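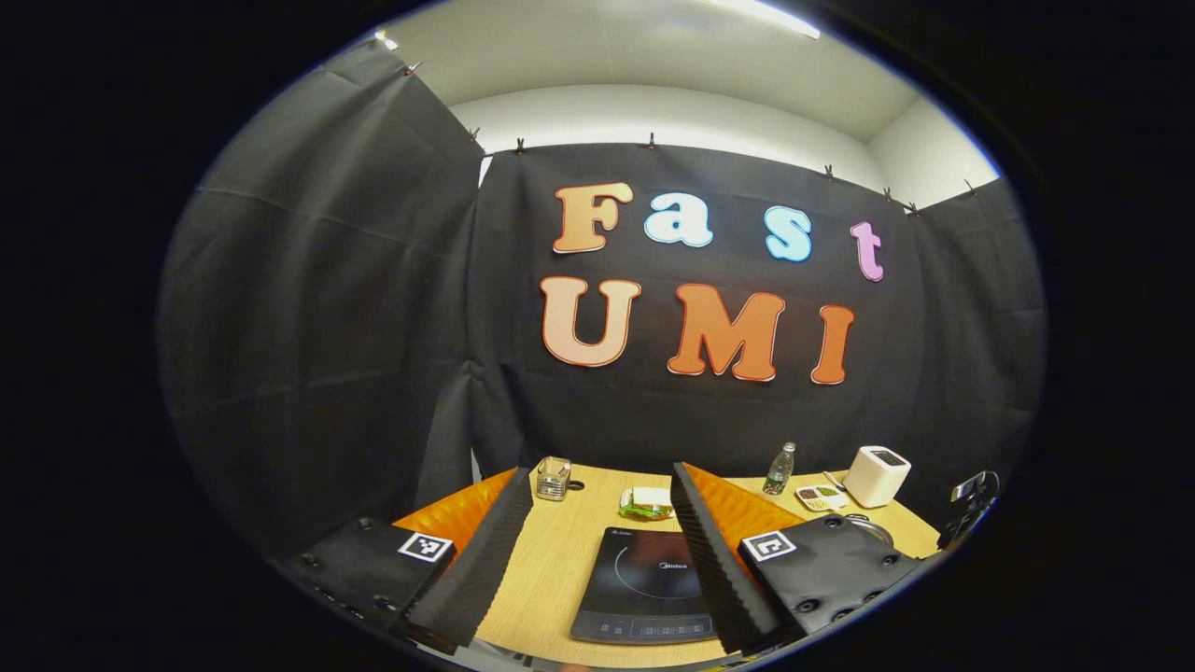 Back curtain and lettering, held up with binder clips along the top hem

We use a black fabric backdrop behind a wooden table, with another black curtain on the left side. The back one is clipped along its top edge and has cut-out letters on it. The left one sags in big folds and has a crease across the middle that I can't get out. How do I get it to hang flat without buying a proper stand? The fabric is 186 cm wide.
Hannelore Zaugg

Posted by Panasiuk
The sag is from having too few clips. Wherever there is a long gap the cloth drops, and you get those diagonal folds. Put a clip every hand's width and pull the cloth sideways as you go. Start with one corner, then the other corner, then the middle, then fill in.

For the crease, take the curtain down and iron it from the back on low with a damp cotton cloth in between. Test a corner first. Some black fabric goes shiny under an iron and it won't come back. A steamer is safer if you can borrow one. When it's done, roll it on a cardboard tube. Folding it puts the crease right back.

Posted by Skimeck
just get a heavier curtain, mine was 42 dollars and never wrinkles

Posted by Goltov
Weight at the bottom helps too. I sewed a narrow hem and ran a length of light chain through it. If you don't sew, clip up to four large washers along the lower edge. Let it hang overnight before you decide if it needs more.

Take the letters off before you iron or steam the one they're on. If they are stuck with double-sided tape, warm the tape with a hair dryer and peel slowly. When they go back up, fix each one only at the top so the cloth can move behind it.

We use cookies to remember your settings and count visits. Accept all | Manage cookies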